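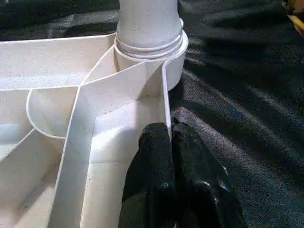
I gave up my syndicate day on the Cevwood shoot last winter, and people keep asking me whether I've gone off shooting. I haven't. I've gone off driving two hours in the dark to stand on a peg and worry about the bag.

When I started going (my uncle had the half gun and I carried his cartridges) a day at Cevwood was a hedge, a bit of kale and a lot of walking. If we came home with enough birds to go round, everyone was pleased. Then the shoot got a bit more money, and a bit more, and by last November we'd put down 2,000 pheasants on ground that used to manage perfectly well with a fraction of that. The season's return was 902. I know that because it was read out at supper as if we'd won something, and there was a round of applause, and I sat there with my pie thinking, well, where did the others go?

Some went to foxes, obviously, and some went over the boundary to the neighbours, who must be delighted with us. Plenty ended up on the Skudanow road. Anybody who drives that road on an autumn morning knows what I mean, it's like a slalom. I'm fond of a pheasant but a young one has no more road sense than a cushion.

I'm not one of those who think you can't rear a bird and then shoot it. I eat chicken, I'd look daft. What bothers me is that we've let the number become the day. You book by the number, you pay by the number, and if the wind gets up after lunch and the birds won't fly, grown men go quiet in the Land Rover because they're short. Short of what? I couldn't eat what I'd already got.

Pieter Maluleke and I had this out over a flask on a Thursday, waiting for the fog to lift, and he thinks I'm being sentimental. His argument is that the big days pay for the cover crops and the winter feeding, and that the finches and yellowhammers get more out of our hoppers than the pheasants do. He's got a point, and I've seen the hedges on farms with no shoot at all, and some of them are dreadful. Cut the bird numbers, he says, and you cut the keeper, then the maize goes, then somebody puts the plough right up to the wood.

But I don't think it has to go like that! Sevim Yüksel runs a tiny rough shoot at Kirkasard, 5 guns and whatever spaniels turn up, hardly any released birds, and she still plants her strips and still feeds right through to spring when there's nothing left to shoot and most places have hung the buckets up. Everybody pays in a flat amount and everybody does a feeding round. I went as a guest in January and shot 2 pheasants and missed a woodpigeon that I'm still cross about, and I walked so far my boots rubbed. Best day I'd had in years. We plucked them in her porch with the door open and feathers going everywhere.

I do realise not every place could do it. You need the right farmer, for a start, and you need guns who don't mind a blank. I suspect that's the hard bit. There were men at Cevwood who'd have asked for their money back by elevenses.

Still, I'd like to see more shoots try one season at half the birds, same feed, same cover, and see who complains. If the days are duller, fine, put the numbers back up and tell me I was wrong. My guess is the birds would be wilder and better spread out, the dogs would have to do some proper work, and the beaters might get home before dark for once.

My peg at Cevwood has gone to a chap from over Skudanow way who's very keen, so no harm done there. I've got my name down for Kirkasard if one of the five drops out. They're all horribly healthy, so in the meantime I'm beating, and the old spaniel thinks it's marvellous.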